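# About the Hutita workshop

Hutita is a shared workshop for people who build small automation at home and run out of kitchen table. We occupy one unit, keep the doors open until 9 p.m. on Friday, and maintain a single long-running bench project called Plulen.

Plulen is a two-arm manipulation cell. Both arms bolt to a common rail at the front of the table, with plain gray panels on three sides. The panels cut down visual clutter for the cameras and keep dropped items within reach. Work pieces are household goods: packaging, bottles, rolls, balls, a shopping basket to hold them.

The task under development is the two-handed hold, in which both grippers close on one object between the arms. Position error that a single gripper tolerates becomes a side load when a second gripper has hold of the same part.
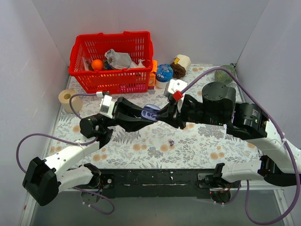 Grip force is limited in software, and the limit is set per object. Soft and thin-walled items get the lowest setting. The log for the current controller version holds 3450 attempts, of which 3238 were run with the final cable routing. Earlier entries are kept but excluded from tuning, as cable drag on the wrist shifted the readings.

The control code is called Pirkska. It runs on an ordinary desktop computer and handles both arms from one clock. An older version used two clocks and drifted. Members may copy it, change it and run it on their own hardware. Changes go back into the main copy after 3 clean sessions on the bench.

Conceição is our parts library: brackets, camera mounts, finger pads and connector covers, with drawings and print settings. It has 1876 entries. Search is by part number only. A search by thread size is planned for December.

Membership covers bench time, hand tools and the printers. Filament and fasteners are charged at cost. New members complete a bench induction covering the emergency stop, rail bolt torque and wiring checks before powering either arm.

Bench bookings are made on the sheet by the door.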